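Print this page | E-mail this page

Clernier Play Kitchen Set
Section 4. Sorting and putting away the play food

Read this section before you give the set to the children for the first time. The work is easy, but it goes better when an adult does it once from the beginning to the end.

4.1 Before you start

Clear a flat surface, for example a table or a mat. A plain dark mat is good, as small pieces with strong colors are easy to find on it. Have the Liter storage tray and a soft cloth near you.

CAUTION: Small pieces are not suitable for children under three years. Keep them in the closed tray when a small child is in the room.

4.2 Sorting the pieces

1. Empty the bag slowly on the mat. Do not shake it, or the round pieces will roll away.

2. Take out the large pieces first (bread, cabbage, melon) and put them in the Obi basket. They do not fit in the tray.

3. Put the fruits on the left side of the mat and the vegetables on the right side. If you are not sure about the tomato, choose one side and always use the same.

4. Look at each piece for cracks or sharp edges. A damaged piece must be taken out of the set. Spare pieces can be ordered with part number 454.

Note: Some pieces have a fine line along the body. This is from the molding and is not a crack. You can check it with your fingernail.

4.3 Cleaning

5. Wipe each piece with the cloth and a little warm water with soap. Do not use a dishwasher, and do not use alcohol, because the color can become dull.

6. Let the pieces dry for 20 minutes before you close the tray. In December, or in a cold room, wait longer.

4.4 Filling the tray

7. Put the round vegetables in the wide places of the tray and the flat ones in the front row.

8. Put the long vegetables in last. Hold the chili pepper at the lower, rounded end and keep the narrow tip up. Lower it straight into its place, without pressing on the tip. 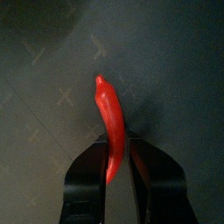 9. Close the lid until you hear a click on both sides. If the lid stays open, one of the long pieces is lying across. Take it out and repeat step 8.

CAUTION: Do not put more than 200 grams on top of the closed lid.

Related items
Droliretti Wooden Pan Set
Liter Storage Tray, spare lid
Obi Basket, small
Clernier Market Stand, set-up guide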